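Clearing the clothes before the move

5/11/24

The flat in Stirken has one wardrobe, and it is narrower than the one I have now. I measured it twice when I went to see the place. The rail is 718 mm across, which will take my coats and shirts and very little else, so everything that folds has to go in drawers or go altogether.

I started on the bedroom this week. My method is simple enough. I empty one drawer or shelf on to the bed, sort it, and don't start the next until the bed is clear. The last time I moved, in March a few years back, I pulled everything out at once and ended up sleeping on the sofa.
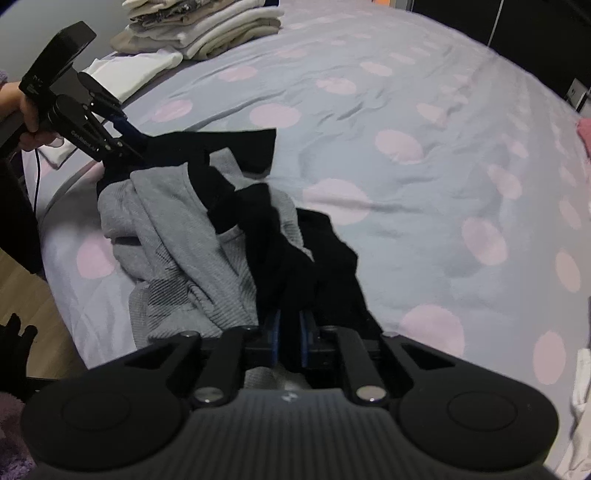 Knitwear has taken longer than I planned. I own more of it than I wear, most of it grey or black, and it had all been pushed on to the same shelf. Once it is on the bed it knots itself together. The light grey one with the diagonal ribbing was tangled up with something black, and the only way to part two things like that is to take hold of the black one by an end and lift. Pulling at the middle stretches the knit. The ribbed one is staying. I bought it from Pramanik, the shop by the station, and it has been through plenty of winters.

Anything I keep gets folded in thirds and stood on its edge in the drawer. Anything with a hole goes in a separate bag for mending, and if I haven't mended it by moving day it goes out for rags. The rest is for the Lisura shop on the high street. They take clothes in the mornings only, and they would like them washed.

I have booked the van through Flalulach. They quoted 500 for the half day, with boxes extra. I said no to the boxes, as I still have the ones from last time flat behind the bookcase. Two of them need new tape along the bottom.

Socks and bedding next, then the cupboard in the hall. I have not opened that one since the spring and I think the spare duvet is in it.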